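How to manage your period on a long work posting

I spent most of my working life on fly-in, fly-out camps and survey boats, where the nearest chemist was a helicopter away and the person running the camp store believed one box of tampons would see out the year. What follows is the system I ended up with. It suits remote sites, ships, fire bases, research stations and any other job where the toilet is a shared arrangement with a door that sort of closes.

It takes one evening to set up, preferably a couple of months before you leave. I do mine at the kitchen table.

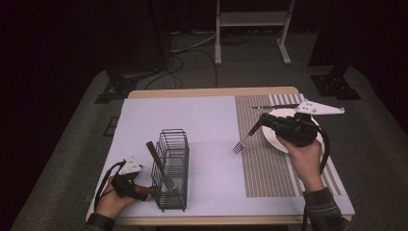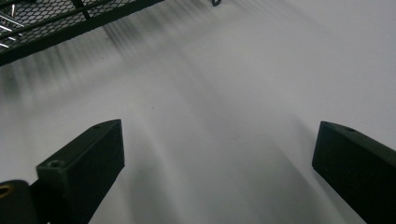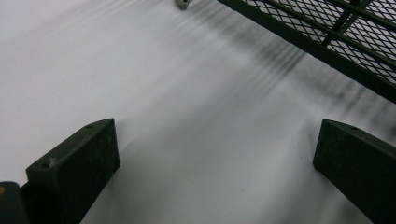

Step 1: Work out what you use

Keep a note on your phone for two cycles. Write down what you used and when, including the one you changed at 3 a.m. out of pure suspicion. Most people guess low. I had guessed nine or ten a month, and the answer was 19.

Multiply by the number of periods you expect while you're away, then add one extra cycle. Postings get extended, weather closes airstrips, and bodies under stress keep their own calendar.

Step 2: See your doctor early

If you'd like to skip periods altogether, ask about it now. Continuous pills, a hormonal IUD, the implant and the injection can all lighten or stop bleeding for some people, but they can take months to settle, and the settling often involves spotting at random. You want that to happen at home, near a washing machine.

Things to bring up:

How long the posting is, and whether you can get a repeat script filled out there.
Whether you're crossing time zones or working rotating shifts, if you're on a pill.
Migraines, clots, high blood pressure, smoking, and any other medicine you take.
What to do if you bleed heavily and the closest clinic is a first aid kit with a padlock on it.

Step 3: Choose a main method and a backup

Cups and discs take up almost no room and make almost no rubbish. They do need clean hands and a way to rinse, so try yours for at least three cycles before you rely on it. I practised at home with a single water bottle and the bathroom tap off limits. My first attempt was undignified, and I was glad to have had it in private.

Period underwear is good on night shift and poor in a humid camp where nothing dries. Take it as a backup unless you know the laundry situation.

Pads and tampons need no practice at all. They do need space going in and a bin coming out, so ask which bins you can use. On the Naridik run everything had to be carried back, and I wish I'd asked before packing.

Step 4: Pack in three places

Put the bulk of your supply in checked luggage, one full cycle in your carry-on and a day kit in whatever you wear to work. Mine is a flat Leltik pouch that cost too much and has outlived two pairs of boots. It holds:

Two changes of product
Unscented wipes and hand sanitiser
Three opaque zip bags
Spare underwear, rolled small
Painkillers you already know agree with you

Don't leave your whole supply in your room if your room is a forty-minute drive from the job. I have made that drive. The driver wanted to chat.

Step 5: Sort out the toilet question

Ask before you arrive. "What are the toilets like on site, and how often can crew get to them?" is an ordinary question, and you can put it in an email so you don't have to watch anyone's face. At Penner they wrote back with a map, bless them.

If you're in a vehicle or on a watch all day, agree on a break time at the start of the shift. Tampons should be changed every four to eight hours, and a cup has its own limit, printed on the leaflet you threw out. Look it up again.

Step 6: Know when to call it in

Get medical help if you soak through a pad or tampon every hour for several hours, feel faint, or have pain your usual tablets don't touch. A sudden fever with a rash, vomiting or dizziness while using a tampon or cup is an emergency. Take it out and get on the radio.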